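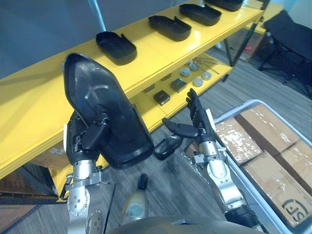
The Ljungberg records were described three times before they were digitized, and each description used a different unit. The first inventory listed volumes, the second listed shelves, and the third, compiled when the records moved to the Trollis depot, listed containers. These units do not map onto one another. A storage unit can be identified without any knowledge of what it holds: a bay of yellow metal shelving or a black plastic tray can be given a code, and that code can be written down correctly by a person who never opens a page. Much of the legacy metadata for the Ljungberg records was produced in this way. In the present section we set out how the container-level description was converted to item-level description, and which parts of the original order could be recovered from it.

3.1 Source description

The corpus consists of 399 account books and letter books in four series: daybooks, ledgers, outgoing letters and the Stora registers. The first three series were kept by the firm's central office. The Stora registers were kept at a branch and were returned to the central office once a year, in December, for checking. They carry two sets of page numbers as a result, one in the branch clerk's ink and one in the pencil of the central office. The legacy finding aid recorded only the pencil numbers, while the microfilm used in earlier scholarship was indexed by the ink numbers. Citations in the literature follow either system, often without saying which.

We keep both. Each page image in Nirkex, the database used for this study, has one persistent identifier and any number of page labels, and every label names the source from which it was taken. Where a label was inferred from its neighbors, the inference is marked as such. No label was deleted or overwritten during the conversion, including those known to be wrong, because published footnotes depend on them.

3.2 From container to item

The Trollis container list gives a code, a short title and a date range. Titles such as "accounts, mixed" were common. For each container we created a parent record holding the text of the list exactly as written, then created child records for the volumes. Child records inherit nothing automatically. A date range that is true of a container may be true of no single volume inside it, and earlier experiments with inherited dates produced daybooks assigned to years in which the branch had not yet opened. 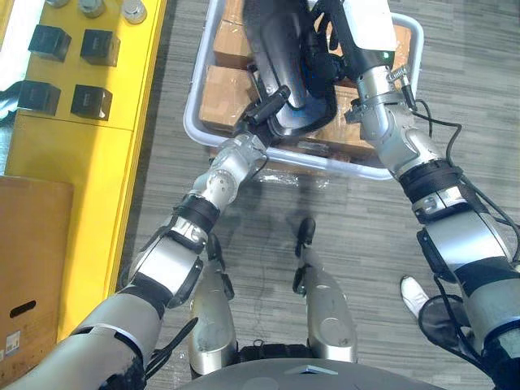 Figure 1. A white plastic crate on gray striped carpet, with two robot arms reaching into it.

Sequence was treated separately from containment. The position of a volume within its container was recorded at the time of imaging and stored as an observation with its own date. It was not taken as evidence of original order unless a second source agreed with it. The second source was usually the spine number, or a carried-forward balance matching the opening balance of another volume. For the ledgers, balances allowed us to place 75 percent of volumes in a continuous chain. The remainder have damaged first or last leaves, or belong to accounts that were closed and reopened under another heading.

Letter books could not be ordered by balances. They were ordered by the date of the first legible letter, with ties left unresolved. Readers who browse this series in Nirkex see tied volumes side by side under a single heading. We considered forcing a sequence for ease of display and decided against it, as the displayed order would soon have been cited as though the firm had established it.

3.3 Versioning

The description was frozen on 24th April, and all counts in this paper refer to that version. Later corrections are issued as dated amendments attached to the record concerned. An amendment states the field, the previous value, the new value and the evidence. Two amendments may disagree, in which case both are shown and neither is preferred by the software.

One limitation should be noted here. The parent records reproduce a list made for moving and storing objects, and its vocabulary is that of handling. Terms such as "full," "loose" and "top" describe a state on the day of listing. We have left them in the transcription and excluded them from the search index. A historian interested in how the records were kept after the firm closed may find them useful, and can reach them through the full text of the parent record. They have no bearing on the analysis of the daybooks in Section 4.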